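Equipment notebook, bench section – May
4 min read

Working notes toward the purchase list for cell 2. Dexter Fitzsimmons wants a parts list and a floor plan before the next budget round, so I am writing down what the present cell does well and what I would order differently. The figurine shelf setup stays as the reference task, and any quote gets judged against it.

Layout of the present cell, for whoever does the drawing: two arms on one aluminum rail along the front edge, printed panels on three sides, two-tier shelf at the back, printed mat on the floor.
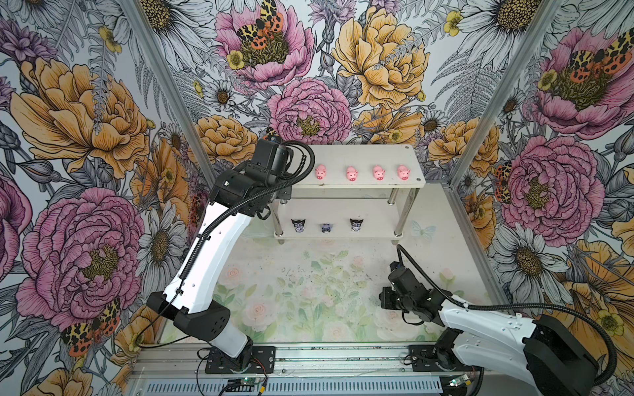

Notebook 12, p. 13

Rail first. Keeping both bases on one front rail is worth repeating. It gives a single datum for both arms and leaves the back of the cell for the shelf. The cost is that the bases and shoulder housings take up the front corners, and anything placed close to the rail is awkward to see past. For cell 2 I want the same arrangement with a longer rail. Herov cuts extrusion to length and will drill the base pattern if we send a drawing. Tjoa sells only stock lengths, so we would do the drilling here. I lean toward Herov, pending lead time.

Cable management. The corrugated sleeves need slack at the elbow and wrist, and that slack ends up as high loops over the links. Any enclosure we buy has to clear the loops as well as the links. The first Clorneria quote was drawn to link height only. Sent back with a note asking for loop clearance at full extension.

Small boards. Two of them sit down at the front next to the bases, out in the open. Add covers to the list. This is a cheap line item and should not wait for the main order.

Floor mat. The print is useful to us as a cluttered background, and I would not go to plain gray. The surface is another matter. There are dark specks across it and they show up in the wrist view at about the same scale as small features on the toys.

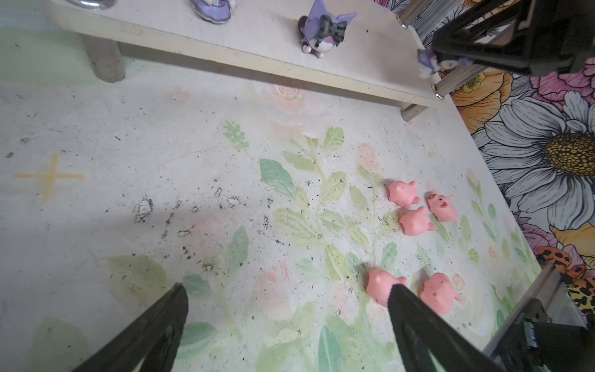 Two mats per cell from now on, one in use and one spare, and the spare goes on the same order so the print matches. Also want a surface that can be wiped down without lifting everything off it. Jelomden lists a coated version. Ask for a sample before committing, and check it for glare under our lights.

Grippers. The two-finger type is adequate for the pigs. Shape is simple, body is round, and there is usually one decent approach. The hooded figurines are harder to plan for: ears and hoods stick out, and a grasp that suits one standing up does not suit one lying on its side. I do not want to pay for a different hand on cell 2 until we have tried other fingertips on the hand we own. Put 1000 against fingertips and pads and leave the hand itself off this round.

Shelf. Keep the two-tier form. The lower tier is the part that drives the arm spec. Reaching in under the top board uses up wrist clearance quickly, and a bulkier wrist would make it worse. Ask every arm vendor for the wrist envelope including motor housings and cable exit. The brochure figures leave the cable out.

Floor work near the shelf is the other case to check. Toys end up between the arms and close to the legs, and both wrists want the same space.
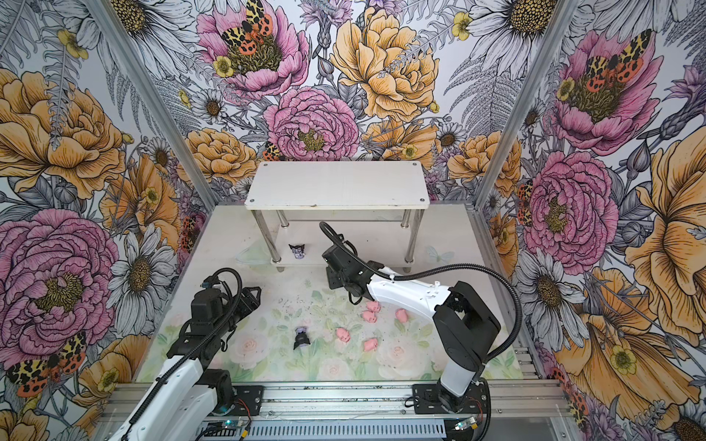 Fig. 3. Both arms over the mat, pigs on the floor in front of the shelf.

Reach overlap therefore goes in the spec as a drawing, with the shared zone hatched. Dexter asked whether one longer arm would be cheaper than a pair. On paper, yes. It would also drop every two-arm task we have, so I have left the single-arm option as a footnote with its price and no recommendation.

Spares: one wrist cable set per arm, sleeve by the roll, fasteners for the bases. Panels can be reprinted locally, no need to stock them.

Open items:
– Herov lead time on the drilled rail
– revised Clorneria enclosure drawing
– Jelomden mat sample
– cover dimensions for the small boards (measure, do not guess from the old sketch)
– power budget if both cells run off the same circuit

Draft list goes to Dexter once the rail length is settled. Everything else on the drawing depends on it.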